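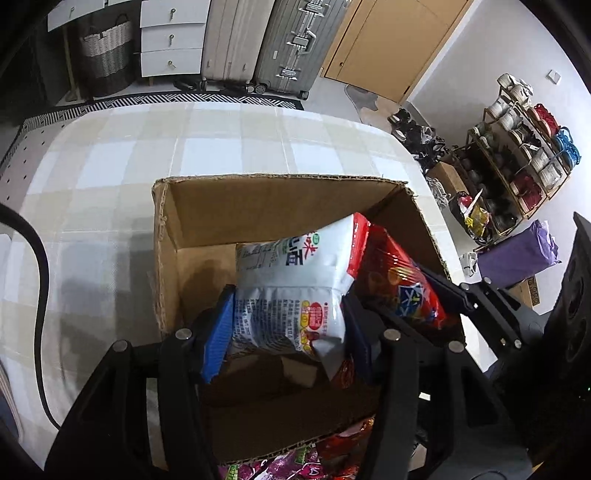
My order of mixed snacks arrived with the carton damaged, and I would like to know what I should do with it before I throw the packaging away. The order was 15 bags and one big portion of wrapped candies, sent from your Woltport warehouse. The upper edge of the carton is torn and ragged, and you can see the corrugated part. The candies in pink, purple, red and green are down at the bottom, and the white bag with the dark blue Chinese characters and the red bag with the blue-and-white label were above them. I put everything on the bed because my kitchen table is too small for it.

Ticket 287
Opened by: Hala Lamrani
Date: Sunday, March 21, 2021
Subject: Carton torn, one item perhaps missing

What I checked so far:

The seal tape was still closed on the bottom side. On the top side it was hanging on one flap only.

I pressed each bag a little with my hand to hear if air comes out. All the bags hold their air except one small bag of peanuts, which is flat. I have put it aside and I did not open it.

The packing list says 400 g for the candies. On my kitchen scale they are 389 g, so 11 g less. I don't know if you count this as a missing quantity. Maybe my scale is not exact.

Reply from Munteanu Snacks, customer service

Hello Hala, thank you for the clear message. Please keep the carton until we have an answer from the carrier, Nalthorpe. Can you tell us if the address label is damaged too, and if the driver left a damage card? For the candies, a difference this small is inside our packing tolerance. We can refund the peanuts.

Reply from Hala Lamrani

The label is complete, and I can read all of it. There was no card. The driver put the parcel at the door and rang the bell, and when I came down he was already in the van.

For the candies I agree, it is not important. For the peanuts, I prefer a new bag with my next order if this is possible, because the refund takes longer with my bank. In September I had a refund from you and it came after three weeks.

One more question. The best-before date on the white bag is printed in a form I am not sure about. Is the year first, or the day?

Reply from Munteanu Snacks, customer service

The year is first, then month, then day. A new bag of peanuts is noted on your account and will go with your next order. Nalthorpe does not need to collect the carton, so you can recycle it now.

Status: waiting for next order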